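3.2 Portion drift in home cooks

Recipes are written as if everyone owned the same cup. Our Lodemitz survey suggests otherwise. Of the 1041 households that returned the form, 685 said they measured flour by volume, and most of those reached for whatever drinking cup was clean. The remaining households either weighed their flour or described their method as "by eye," a phrase we have coded as missing data.

Drift was worst among confident cooks. People who had made the same loaf for years scooped the heaviest cups, packed them down with the back of a spoon, and rated their own accuracy very high. Beginners leveled off with a knife and apologized in the comments box. We had expected the opposite, and our first draft said so at some length.

For the follow-up at the Keogh kitchen, volume and weight were recorded side by side (Figure 4).

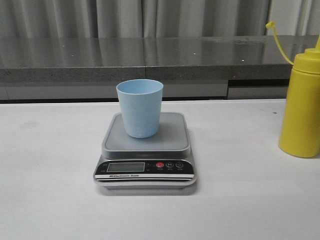
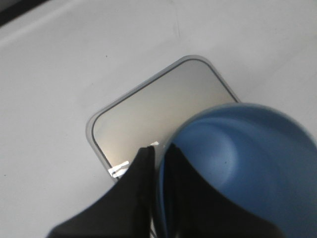
Figure 4. Top: a light blue plastic cup on a digital kitchen scale. Bottom: a rounded-square silver-gray tray on a light gray surface.

3.3 Does owning a scale help?

Somewhat. Scale owners in the follow-up produced more even doughs, provided the scale was out on the counter. A scale kept in a drawer had the same effect on baking as a treadmill kept in a garage. Eighteen owners could not find theirs when asked, and one offered us a bathroom scale.

We also compared the Zerov recipe cards, which list grams first, with the older Zullus cards, which list cups first and grams in small print. Cooks followed whichever number came first. The small print was read mainly by people looking for a mistake in it - two of whom found one, and we have corrected the cards for the October round.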